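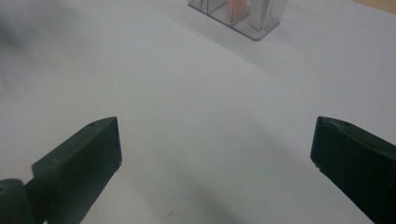 Quiénes somos

Grondik revisa procedimientos de trabajo con pinzas, tanto las que van montadas en un brazo como las que sujeta una persona con la mano para grabar tareas. No fabricamos nada y tampoco vendemos formación con diploma. Nos contratan talleres, laboratorios y centros de formación profesional que tienen ya una carpeta llena de normas y sospechan, con bastante razón, que la carpeta no sirve.

Empezamos dentro de una empresa de integración, Sandberg, donde nos tocaba preparar las auditorías de los clientes. Allí aprendimos a desconfiar. Una célula podía llegar a la visita con toda la documentación firmada y una lista de comprobación impecable, rellenada de una sentada y con el mismo bolígrafo. El auditor miraba los papeles, preguntaba por la fecha de la última revisión y se marchaba contento. Si alguien le hubiera pedido al operario que explicara el punto cuatro, habría pasado un mal rato.

Qué hacemos

Leemos los procedimientos enteros, también los anexos. Después vamos al puesto y miramos trabajar. La visita dura normalmente una jornada y pedimos que ese día no se ordene nada de manera especial, aunque casi nunca nos hacen caso. El informe ocupa como máximo 15 páginas. Hay clientes que se quejan de que es corto para lo que cuesta, y seguimos sin alargarlo.

En cada informe separamos las reglas en dos columnas: las que se pueden comprobar mirando y las que solo se pueden creer. «Mantener la zona de trabajo en condiciones adecuadas» va a la segunda. «Retirar de la mesa todo lo que no figure en la ficha de la tarea» va a la primera, y con ella se puede discutir. En el primer manual que revisamos por cuenta propia, el de Dimo, había 30 reglas para una sola mesa. Quedaron 6. Las demás repetían a otra, copiaban un párrafo de una norma pensada para otra maquinaria o prohibían cosas que en aquel puesto era imposible hacer.

Nos preguntan si estamos en contra de las normas. Las usamos a diario y hay textos técnicos muy buenos, escritos por gente que ha visto accidentes. Lo que nos cuesta aceptar es la expresión «buenas prácticas» cuando no la acompaña ningún dato. ¿Buenas según quién? ¿Comparadas con qué? Muchas veces la respuesta es que así lo hacía la empresa anterior del jefe de proyecto. 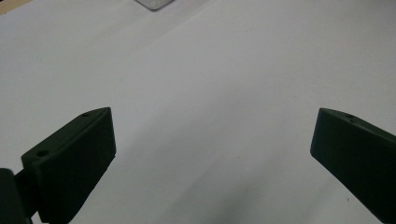 Grondik

Lo que pedimos en una mesa de pinza manual

Buena parte del trabajo de los últimos años viene de la captura de demostraciones con pinza de mano. Es un campo joven y ya tiene sus supersticiones. Se exige, por ejemplo, superficie blanca «por norma», y todavía esperamos que alguien nos enseñe esa norma. El blanco puede ser una elección razonable: los dedos oscuros destacan bien sobre él. También deja ver las motas, los pliegues y las sombras suaves, y quien lo elige debería haber decidido antes si le importan. En la mayoría de los sitios esa conversación no se ha tenido.

Nuestra lista cabe en una hoja:

Estado de los dedos. Se miran las esquinas y las caras interiores antes de cada serie y se anota el desgaste que haya, por pequeño que parezca. Un «OK» no cuenta como anotación.

Fijaciones. Se comprueban con la herramienta. Pasar el dedo por encima del tornillo no es comprobar.

Superficie. Se escribe de qué es y si lleva algo encima, papel incluido. Si se cambia a media serie, la serie se parte en dos.

Objetos y soportes. Cada uno tiene un sitio de partida y la ficha dice cuál. Si el sitio es libre, la ficha dice que es libre.

Repeticiones fallidas. Se conservan. Borrarlas para que la carpeta quede bonita es la peor costumbre que hemos encontrado, y la más extendida.

Son 5 puntos y ninguno nos parece brillante. Los hemos cambiado varias veces y los volveremos a cambiar. El de la superficie entró después de una discusión larga en Motano, donde dos turnos llevaban meses trabajando de forma distinta con el mismo documento delante. Cada turno estaba convencido de cumplirlo, y el texto, leído despacio, daba la razón a los dos.

Lo que no hacemos

No emitimos certificados. Nos los piden mucho, sobre todo en octubre, cuando toca cerrar expedientes, y la respuesta sigue siendo que no. Tampoco dejamos que se use nuestro nombre en folletos, ni firmamos informes sobre puestos que no hemos visitado. Una videollamada con el móvil apoyado en una taza no es una visita.

No hacemos evaluaciones de seguridad de máquinas. Eso corresponde a quien tenga la competencia legal para ello, y si un cliente nos contrata creyendo que con nosotros se la ahorra, preferimos perder el encargo.

Tampoco prometemos resultados. No sabemos si un manual más corto produce mejores grabaciones o menos averías. Lo sospechamos, y algunos clientes nos dicen que sí, pero los clientes que repiten suelen ser los que están satisfechos, y con esa muestra no se demuestra gran cosa. El día que tengamos una comparación decente la publicaremos, salga lo que salga.

Cómo trabajar con nosotros

Envíenos el procedimiento tal como está, sin pasarlo a limpio. Si hay una versión oficial y otra pegada con cinta en la pared, queremos las dos, y la de la pared primero. Contestamos con un presupuesto cerrado o con una negativa razonada. Los borradores se comentan con las personas que ocupan el puesto antes de llegar a dirección, y esa condición figura en el contrato.

Página revisada el 31 de agosto de 2020.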